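Procurement and Capital Planning – Small Facilities
Thread: Second arm for a kitchen workcell, or replace the gripper first?

gudotitz_ops
Our organisation operates one light robot arm in a mock kitchen at the Grernholm site. The capital submission for the coming year closes in August, and I am required to nominate a single priority. The options are a second arm of the same class, or a replacement gripper with proper cable dressing for the existing unit. Prulus has quoted 442 dollars for the cable dressing kit alone. The gripper quotation is outstanding.

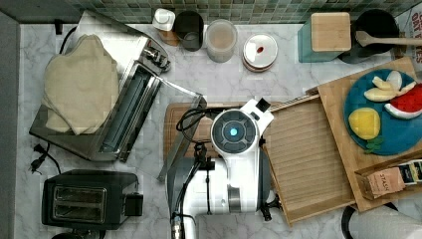 The submission template asks for floor space, power, consumables and support hours, and makes no provision for the bench itself. I consider this an oversight. Cables looping over a cutting board, with a panini press on one side and a plate of play food on the other, leave little margin for a second base. I would welcome comment from members who have budgeted for a comparable layout.

heffernan_facilities
We considered the same question two years ago and purchased the second arm. I would not recommend that order of events. The arm was delivered in 11 weeks and then remained in its crate for four months while the electrical work was approved. Please confirm your circuit capacity before anything else.

tallow_creek
I must respectfully disagree with the previous member. Lead times on arms are less predictable than electrical approvals, at least in our province. Place the order, and run the approvals in parallel. A gripper can be funded from the operating budget in most organisations, whereas an arm cannot. If you spend your capital request on the smaller item, you may wait another full cycle for the larger one.
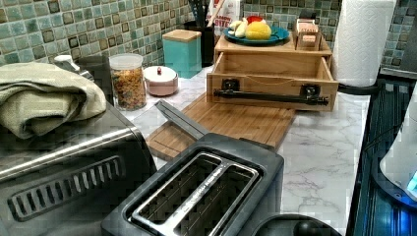
There is also the matter of spares. Our policy is to hold one complete set of fingers per arm, and we charge these to consumables.

heffernan_facilities
That depends on the threshold. Ours is low enough that a gripper is classed as capital. The original poster should check with their finance office before relying on this advice.

gudotitz_ops
Thank you both. Our threshold is 1345 dollars, so the cable kit falls beneath it and the gripper very likely does not. I attach a further view for those who asked by message about the mounting and clearances. 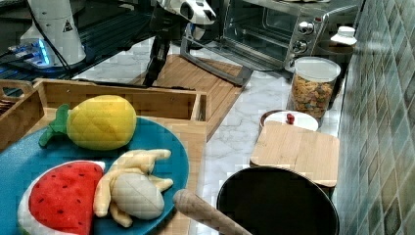

Existing arm and gripper, with the toaster oven and frying pan on the bench.

tallow_creek
Noted. I would fund the cable kit from operating now and submit for the arm. My view on the gripper is unchanged – it can wait.

heffernan_facilities
I remain of the opposite view, although we agree on the cable kit. Please request the gripper quotation in writing, with freight and commissioning itemised separately. Ours were combined, and the variance report took longer to prepare than the original submission.

gudotitz_ops
I have written to Prulus on that basis and will post the itemised figures when they are received.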